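Irnen basket set

Recordings and notes from a one-arm table build in a shared workshop. Maintained by Dehua Fan. First put together in October, extended since as people found time on the bench.

What is in it

The set has 400 episodes of one arm working with a bread basket and a striped roll on a white table. Each episode is a folder with two video streams (head and wrist), joint positions, gripper width and a one-line text instruction. Wrist video is stored at 16 frames per second. Another 300 episodes with a different basket are in the older branch and use the old folder layout, so don't mix them without running the converter first.

Surfaces and background

Wrist frames can hold nothing but light gray panels with thin dark seams between them. We kept these. If your detector fires on seams, mask them or drop the frames with drop_blank.py. There is also a small dark mark on one panel, and it should not be labeled as an object.

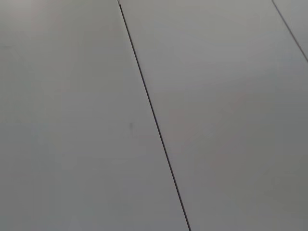

Hardware notes

The arm runs on the Lorden controller board, firmware as shipped. The gripper mount was printed in the workshop and has been reprinted once — the first one cracked at the lower bolt. Power comes from a bench supply shared with the mill, and the breaker will trip if both start together. The emergency stop is wired straight to the supply.

Basket grasps

Baskets are taken by the rim. The weave gives under the fingers, so gripper width at contact varies more than it does with rigid parts. Close slowly and use the force limit in grasp.yaml instead of a fixed width. The basket tips when held from one edge.

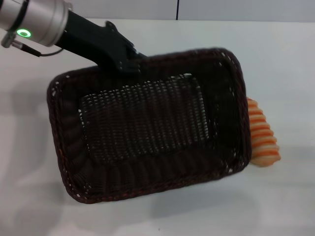

Can I train on the wrist stream alone?
You can, but expect worse results on basket grasps. The rim fills most of the wrist view near contact, and our Jafarzadeh baseline did better with both streams.

Labels

Two object names are used: basket and roll. Older files say bread for the roll, and the loader maps it. Boxes were drawn by hand in Brondero and exported once per episode, on the first clear head frame. Shadows are never included in a box. 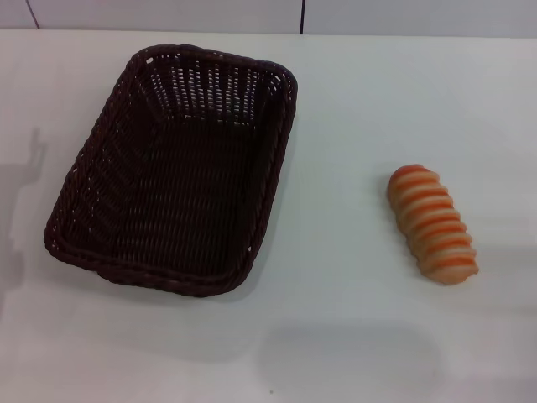

Head view, basket and roll apart on the table.

Known problems

Clock drift between the two streams reaches around 700 ms in the longest episodes. Use align.py before pairing frames. Gripper width reads zero for a moment after each restart.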